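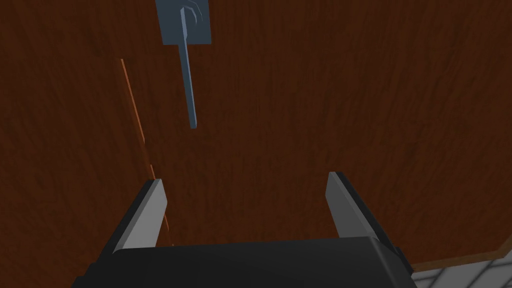 Cleaning greasy kitchen cupboards (and keeping them that way a bit longer)

I put this off for months every year and then do the whole lot in one go on a Saturday, usually with the radio on and the back door open. It's not a hard job. It's just dull, and there's more of it than you remember!

First thing: dust before you wet anything. I go over every door with a dry microfibre cloth, tops and all, because if you skip it you end up making a sort of grey paste and pushing it into the corners. The hoover with the soft brush on does the top edges nicely. Stand on something sensible, please, not the swivel chair.

For ordinary grime I use 600 ml of warm water and a small squirt of washing-up liquid. That really is all. Wring the cloth out until it's barely damp, wipe with the grain, then dry straight away with a tea towel. Standing water is what does the damage on wood, especially along the bottom edge of the doors under the sink where drips collect and the finish starts to lift.

For the sticky yellow stuff near the hob you need a bit more. I make a paste of bicarb and a drop of water, dab it on with a fingertip, leave it while the kettle boils and wipe off gently. Try it inside a door first. Bicarb is slightly gritty and it took the shine off a patch of mine, next to the cooker, where I got impatient and scrubbed. I've since been told to use white vinegar instead, and I have tried it, but I didn't like what it did to the waxed doors, so it's back in the cupboard with the chips.

Handles

These are the worst bit. All the muck lives behind them. You can poke about with an old toothbrush, but if the handles come off with two screws it's quicker to take them off and drop them in a bowl of soapy water while you do the doors. Put the screws in an egg cup. Ask me how I know. Painted handles only want a quick dip, mind, and don't go at them with a scourer or you'll have bare metal by teatime.

If a handle has gone wobbly, now's the time to sort it. Nip the screw up by hand, not with the drill. If it just spins round and round in a handle that's screwed in from the front, push a couple of matchsticks (heads snapped off) into the hole with a dab of wood glue, leave overnight and screw back in the next day. My larder door has been on matchsticks since we moved in and it's still going.

Scratches

Light ones on reddish or brown wood can be hidden with a wax crayon from the hardware shop. Buy one shade darker than you think. I rub it in across the scratch, scrape off the extra with an old loyalty card and buff. A walnut rubbed over the mark helps a bit too, though I find it fades after a few weeks and you've used up a walnut.

Deeper ones need sanding, and I'd only do that on solid wood. Fold a bit of 200 grit, go with the grain, and stop sooner than you want to. Then oil or wax to match. On veneer, leave it alone and hang a tea towel over it, like I do!

Sticking doors

Before you plane anything, wait. Ours all swell in July when it's muggy and by autumn they close perfectly well. If one is catching all year, look at the hinges first. A quarter turn on the side screw will often shift it enough. Rubbing a candle stub along the edge that catches is good as well, and it stops the squeak.

After that I try to give the doors nearest the cooker a quick wipe every week, five minutes, with whatever's left in the washing-up bowl. Some weeks it happens. Next time I'll do the insides of the drawers, which are a page all to themselves, mostly about crumbs.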